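The label said the honey came from Flostia, and I was the only person in the building who knew that it hadn't.

I should say how I came to know it. I'd been at Bjarnason for four months by then, on the supplier records desk, and supplier records is where they put you when you've been hired by someone who has since left. My job was to match delivery notes to jars. Every jar had a number, every number had a page on the website, and on the page you could read the name of the beekeeper and look at a little map with a pin in it. Customers loved the pin. People wrote in about the pin!

"It's trust," Naveed Mughal used to say, whenever he came down from the second floor to show visitors round. "What we sell is trust, with honey in it." Then he'd pick a jar off my desk and forget to put it back.

So one Friday in August I'm doing the delivery notes, and I've got 200 jars from Flostia and a note for nine. I checked it again, obviously. Then I went and made a tea and checked it with the tea. Nine jars had come down from the hills with Rania Bouzid's signature on the note (she signs with a big looping R, you can't mistake it), and the rest had come in on a pallet from Cedero, which is a warehouse next to a motorway and has, as far as I know, no bees.

I rang Rania. I'd never rung a beekeeper before. There was a lot of wind on the line.

"How was the summer?" I said, like an idiot.

"Terrible," she said. "I sent you what I had. Did it arrive?"

I told her it had arrived. I told her it was lovely honey, though I hadn't tasted it, and she said well, good, and was there any news about her invoice - the one from spring. I said I'd look into it. I wrote INVOICE on my hand.

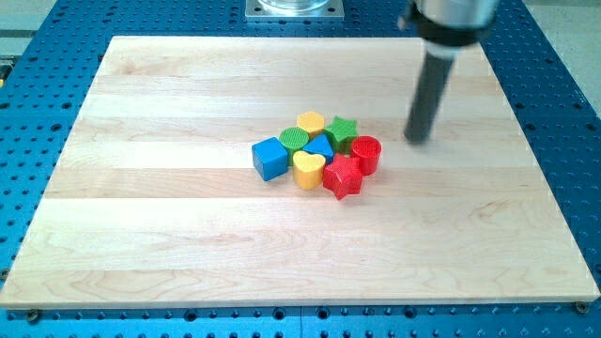
Wanting Du sat opposite me and had been there longest, so at lunch I asked her, very casually, what happened when a supplier came up short.

She carried on peeling her orange. "The system fills it."

"Fills it with what?"

"With whatever's nearest." She looked at me then, quite kindly. "You've been reading the notes, haven't you? Dehua used to read the notes."

Dehua Lei was the one who'd hired me.

I went back to my desk and opened the page for the first jar. There was Rania's name, and the pin, sitting up in the hills where it always sat. There was a box at the bottom called Origin Confirmed, and it had a tick in it, and next to the tick were my initials. I hadn't put them there. I clicked on the next jar and the next, and I was on all of them.

At 4 the phone went. It was Yuxi Xia from Clistero, who bought from us for their shops, and she wanted to know if the Flostia was ready because they'd cleared a whole shelf for it.

"How many can you let me have?" she said.

I looked at my hand, where the ink had run a bit, and across at Wanting, who had stopped typing.

"Nine," I said.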